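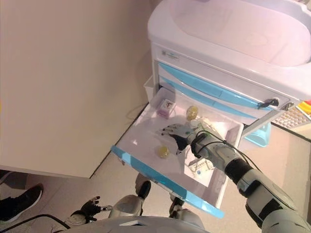
Report 3, page 1

Drawer Cart Project, Bellamy Training Rooms
Progress report to the Palance Fund
Prepared by Irfan Yeoh
Period ending April

Work since the last report

The last report ended with the first cart delivered and still empty. It is now set up and in use in the ground floor practice room. The cart is white with light blue trim on the drawers, and has a raised rim around the top tray. The rim was one of the things we asked for in the original application, after bottles kept rolling off the flat trolley we had before.

We have stocked the cart with practice items only. These are yellow see-through pill bottles and small medicine boxes of the kind trainees will meet in a care home or at a patient's house. There is no live medication in the room and we do not plan to keep any there. The bottles are filled with plain candy so that they have some weight when picked up.

Trainees now do the drawer exercise in their first session. They are given a short list, open the correct drawer, take out what is on the list, check the label against the card, and put everything back where it came from. Under the old setup this was done from a cardboard tray on a table. Opening and closing a drawer with one hand while holding something in the other is a large part of the job, and the cardboard tray did not teach it.

Drawer layout

We tried two layouts. In the first, bottles and boxes were kept in separate drawers. Trainees learned this very quickly and stopped reading the labels. In the second, bottles and boxes are mixed in the same drawer, which is closer to what they will find at work. We are keeping the second layout.

Small items still slide when a drawer is pulled out fast. A bottle that was standing at the back can end up on its side at the front. We ordered a set of drawer dividers from Drollero to deal with this. The first set was too tall and the drawer would not close over it. Drollero took it back without charge and is sending the low version. Until it arrives we are asking people to pull the drawers slowly, with mixed results.

We also bought 100 blank labels for the practice bottles. Patient names on the labels are made up by the trainers and changed between groups.

Floor and cart position

The cart was first placed against the wall by the door. This left too little space for a drawer to come out all the way with a person in front of it, so we moved it. 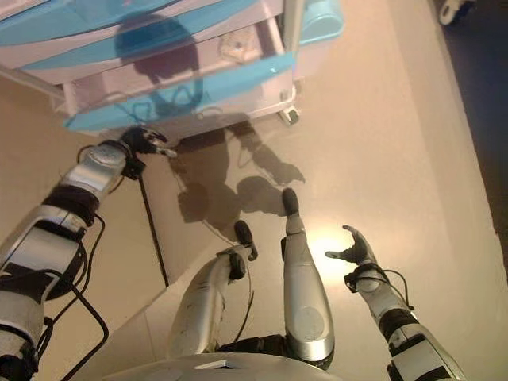
The floor is pale beige and hard, and the cart moves easily on it, sometimes more easily than we would like. Trainers have been told to check that it is steady before a group begins. We have asked Bruvau, who supplied the cart, whether a stiffer brake can be fitted. They have promised an answer but we do not have it yet.

Cables in the room need more attention. Anything lying across the floor near the cart is in the way of feet and wheels. We would like to add floor covers for them, and will pay for these out of the room budget and not from the grant.

Lock and keys

We have a written rule that the cart is locked at the end of the day and the key is signed in at the front desk by 5:30 p.m. The contents are harmless, but trainees should be used to the routine. The key was left off the sheet twice in the first month and has been signed in correctly since then.

Spending

Spending in this period was $1,374. This covers the balance on the cart, the labels, the bottles and boxes, and delivery. The dividers will appear in the next report. We do not expect to ask for more than the agreed amount.

Still to do

Fit the low dividers and run the drawer exercise again with them in place.
Get an answer from Bruvau on the brake.
Write up the exercise as a two-page sheet for new trainers.
Order the second cart. We would like to wait for the brake question to be settled first, and ask the Fund to agree to this short delay.

The project runs for 18 months in total and the end date has not changed.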